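Foros > Política municipal > Elecciones y partidos

Tema: ¿Alguien se cree lo de la moción en Gromard?

pasillo_norte escribió:
Llevo semanas leyendo que la moción de censura está hecha, que solo falta la firma, que si el fin de semana hay reunión, que si no la hay. Yo ya no me creo nada. En marzo también estaba hecha. Se iba a presentar antes del pleno de presupuestos y lo único que se presentó fue una queja por el sonido del salón.

Repaso lo que hay sobre la mesa, por si alguien no es de aquí. El gobierno se sostiene con los dos concejales de la Plataforma de Chávez (para los de fuera, Chávez es el barrio que está al otro lado de la vía, no un señor). Esos dos concejales salieron elegidos con 1568 votos y desde el primer día los cortejan unos y otros. Ahora la oposición filtra que se pasan a su lado a cambio de la concejalía de Urbanismo. La fuente es el boletín digital Pidusum, que ya dio por muerto a este gobierno otras veces y no ha rectificado ninguna.

¿Hay algún documento? ¿Alguien ha visto el acuerdo? Pregunto en serio.
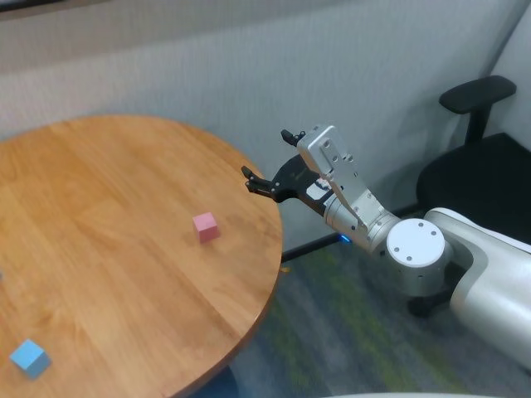 Última modificación del mensaje: 10 de julio de 2019

Edito para añadir una cosa, que me lo han preguntado por privado. No, no soy del equipo de gobierno ni me cae bien el equipo de gobierno. Voté en blanco. Lo que me molesta es que nos traten a todos como si fuéramos a tragarnos un rumor con tal de que venga en negrita.

vecina_de_la_via escribió:
Pues yo vivo en Chávez y te digo que el enfado con la Plataforma es real. Prometieron que el paso subterráneo estaría en el primer año y ahí sigue la valla. Si ahora cambian de socio será porque con este no han sacado nada. No me parece tan raro ni hace falta un documento para verlo.

pasillo_norte escribió:
Que haya enfado no lo discuto. Digo que de un enfado a una moción firmada hay un trecho, y que en ese trecho vive Pidusum.

tercera_papeleta escribió:
Perdonad, pero aquí se está dando por supuesto que los dos votan juntos. En el último pleno uno se abstuvo en lo de las tasas y el otro votó a favor. Si solo se va uno, las cuentas no dan para la moción, da para un empate y decide el voto de calidad. Que alguien me corrija, pero creo que ese detalle no ha salido en ningún titular.

rbz_gromard escribió:
No ha salido porque no interesa. A la oposición le conviene que parezca cosa hecha para que los de la Plataforma se pongan nerviosos y acaben negociando. Al gobierno también le viene bien: sale de víctima, habla de transfuguismo y de paso no explica lo de la contrata de jardines. Yo llevo muchos años viendo plenos y casi siempre que una noticia beneficia a los dos bandos es que la han pactado o que la dejan correr.

vecina_de_la_via escribió:
Hombre, rbz, eso de que la han pactado también es un rumor, y este es tuyo.

rbz_gromard escribió:
Lo es. Por lo menos no lo pongo en negrita.

ladrillo_visto escribió:
Voy a discrepar de casi todos. El boletín ese será lo que queráis, pero la asamblea de la Plataforma existió, yo estaba en la puerta del centro cívico y se oían los gritos desde la acera. Según los que salían había 200 personas dentro. Para un partido de barrio eso no es una reunión cualquiera. Algo se votó.

pasillo_norte escribió:
¿Y qué se votó? Porque he oído tres versiones: que se autorizó a negociar, que se autorizó a escuchar (que por lo visto es otra cosa) y que se aplazó hasta después de las fiestas. En la sala que tú dices, además, yo he estado en conciertos y con esa gente no se cierra la puerta. No digo que mientas, digo que los que salían tenían interés en que pareciera un llenazo.

ladrillo_visto escribió:
Entonces no te vale ni el que estuvo allí. Así es imposible hablar.

pasillo_norte escribió:
Tú estuviste en la puerta, lo has dicho tú.

tercera_papeleta escribió:
Haya paz. Sobre el acta: los estatutos de la Plataforma obligan a publicarla en su web. Yo he mirado esta mañana y la última colgada es la de marzo. Les he escrito un correo pidiéndola y me han contestado que está "en fase de redacción". Una página y media que llevan redactando desde hace semanas.

A mí lo que me preocupa es otra cosa. Si la moción sale, el pacto que circula incluye recuperar el plan de Tukedum, el polígono que se quedó a medias. Ese plan lo tumbó la propia oposición cuando gobernaban los otros, con un discurso larguísimo sobre el dinero público. Me gustaría saber qué ha cambiado desde entonces en el terreno, porque yo paso por allí todos los días y la rotonda sigue sin salida.

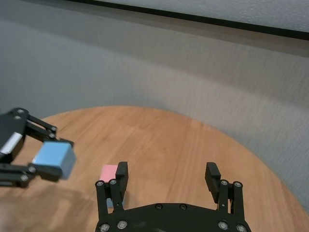 Y luego está la financiación. En aquel pleno se dijo que el ayuntamiento ponía los accesos y que el resto vendría de la diputación. De la diputación no hay ni un papel en el expediente, lo pedí por registro y me dieron el índice. En el índice figura una "carta de intenciones" que luego no aparece entre los folios. Si alguien la tiene, que la cuelgue y retiro lo dicho.

fresno_bajo escribió:
Lo de Tukedum no lo va a hacer ni este gobierno ni el siguiente. Se anuncia cada vez que hace falta tapar algo. Mi cuñado compró una nave allí con el primer anuncio y lleva desde entonces pagando por guardar dos remolques.

Dicho esto, creo que os pasáis de desconfiados. Una moción de censura es un mecanismo legal y si hay mayoría, la hay. Preferiría un cambio a seguir dos años más con plenos de cuatro horas donde no se aprueba nada.

vecina_de_la_via escribió:
De acuerdo con fresno. Parece que para algunos cualquier movimiento es sospechoso y que no se mueva nada también. ¿Qué tendría que pasar para que os lo creyerais?

pasillo_norte escribió:
Que se registre. Un escrito con las firmas, ante notario o ante el secretario, y con el nombre del candidato a la alcaldía, que tampoco lo sabemos. Os habéis fijado en que toda la información habla de quién se va y nada dice de quién entra? A mí eso me huele a que no tienen ni candidato. En la lista de la oposición hay por lo menos dos que se consideran el candidato natural, y entre ellos no se saludan.

rbz_gromard escribió:
Confirmo lo de que no se saludan. En el pleno de presupuestos se sentaron con el perchero en medio.

ladrillo_visto escribió:
Bueno, pues apunto aquí lo mío y luego volvemos: antes de que acabe el mes se registra. Y cuando se registre espero que pasillo_norte venga a este mismo hilo.

pasillo_norte escribió:
Vendré. En marzo otro usuario me dijo lo mismo y borró el mensaje, así que te cito entero por si acaso.

tercera_papeleta escribió:
Una duda técnica, ya que hay gente que sabe. Si uno de los dos de la Plataforma dejara el grupo antes de firmar, ¿pasa a no adscrito y su firma cuenta igual? He leído la ley y también he leído que hay sentencias que la matizan, y cada artículo de opinión que encuentro dice una cosa según de quién sea amigo el que lo firma. Un enlace a algo serio se agradecería, a Pidusum no, por favor.

fresno_bajo escribió:
Eso el secretario. Yo preguntaría por escrito y con copia sellada, que por teléfono te dicen lo que quieres oír y luego no consta.

vecina_de_la_via escribió:
Mientras tanto hoy he vuelto a dar toda la vuelta por el puente para ir a comprar el pan. Con moción o sin ella, el paso subterráneo no lo ha mencionado nadie en las negociaciones. De eso sí que me fío, de que no lo van a mencionar.

rbz_gromard escribió:
En el programa estaba en la página dos, con plano y todo. Lo tengo guardado - como todos los programas - y el plano es el mismo que llevaba otro partido en las elecciones anteriores, con el logotipo cambiado. Cuando pueda lo escaneo.

ladrillo_visto escribió:
Escanéalo, que de ese plano también me fío poco.

Foro vecinal de Gromard | Contacto | Normas de uso | Volver arriba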